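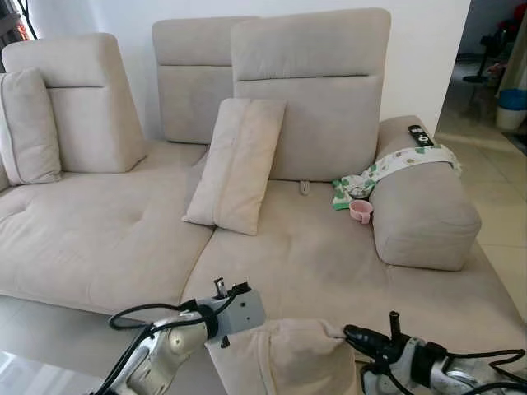

The cushions are the hard part

Teaching a household robot to tidy a sofa takes a headset, two hand controllers and a great deal of patience. We spent a November afternoon with the people doing it.

Most of us tidy a sofa without thinking about it. You pick up a cushion, give it a shake and put it back where it goes. For the past few months a small team at Pravon has been trying to get a robot to do the same, and the job has turned into the largest part of their working week.

Pravon makes software for robot arms. It doesn't build the arms themselves. Its earlier work was in packing and sorting, where objects tend to be stiff and arrive in much the same position each time. The living room project, which the team calls Ciller, was meant to be a short side job. It is now in its second year.

The method is simple to describe. An operator wears a headset that shows the view from the robot's own camera and holds a controller in each hand. When the operator's left hand moves, the left arm moves. A trigger under the index finger closes the gripper. The operator does the task, the computer records what the camera saw and what the arms did, and the recording is added to a growing pile of others. Later, the software is trained on the pile. If that goes well, the robot can have a go by itself.

Each attempt is called a run. A run starts with the arms in their resting position and ends when the operator presses a pedal with the right foot. A good operator can record up to 12 usable runs in an hour, and newer ones manage half that.

Beige on beige

A sofa causes trouble in several ways. The first is colour. In the room we watched, the cushions were beige and so was the sofa. A person has no difficulty seeing where one stops and the other starts, but the camera gives the software only a faint seam and a bit of shadow to go on. The team could buy bright orange cushions and make life easier. They have decided against it, as plenty of people own a sofa and cushions that match.

The second is that a cushion changes shape when it is touched. Pinch it by the corner and the corner bunches up. The rest of it sags. By the time the second gripper arrives, the edge it was heading for may have moved. Operators learn to take hold with one side first, wait for the cushion to stop moving and only then bring in the other.

The third is everything else that ends up on a sofa. A television remote on the armrest, a cloth hung over the side, a pink cup on the seat. These things stay in the room during recording. A robot that has only met an empty sofa tends to treat anything on it as part of the furniture, and early versions of the software swept small objects on to the floor while going after a cushion. The operators now work around them, and the hope is that the software picks up the habit.

Learning to be slow

There is a training period of 11 days for new operators. The first two are spent without any cushions at all, just moving the arms from one point to another and getting used to the delay. It is a small delay, less than the blink of an eye, but people notice it. Almost everyone overshoots on the first morning.

After that comes foam blocks, then folded towels, then cushions. The blocks are easy. The towels are where people get cross.

What surprises new starters most is having no sense of touch. The grippers close, but nothing comes back through the controllers except a short buzz when the motor meets resistance. Operators judge their grip by eye, from the creases in the fabric. One told us she had begun to look at creases at home, on her bedding and on her coat, and could now guess how tightly a thing was being held from across a room.

Speed is discouraged. A quick, untidy run teaches the software to be quick and untidy, and it copies hesitations as faithfully as it copies skill. One operator used to hover for a moment before each grasp while making up his mind. Several weeks later the robot was found to be hovering too. Those runs were taken out and the operator was asked to decide before he moved.

By hand instead

Not every team works through a headset. Tsuji, a smaller firm that shares some of its results with Pravon, prefers to guide the arms directly. The joints are set to go slack and a person takes hold of the arm and leads it through the job. It needs less equipment and people learn it sooner. The drawback is that the person is standing in the camera's view for much of the time, and guiding two arms at once is awkward for anyone of ordinary reach.

Pravon tried this for six weeks and went back to the headset for two-armed work. It still uses hand guiding for setting the resting position and for simple jobs such as pressing a switch.

How good is it?

The software currently in use can lift a single cushion and set it upright on most attempts, provided the cushion starts on the seat. A cushion on the floor is less certain. One wedged down between the seat and the back is, for now, left to people.

The next stage will move the arms out of the one room. A furniture supplier, Gromisex, has agreed to lend a number of sofas in different shapes, including a leather one, which the operators are not looking forward to. Leather cushions slide.

Nobody at Pravon would give us a date for a product, and there is no price. The team's own target is more modest. They would like the robot to straighten a whole sofa, with the usual clutter left on it, while the operators have their lunch in the next room. On the afternoon we visited, they were still recording at half past four, and there was a fresh stack of cushion covers waiting by the door.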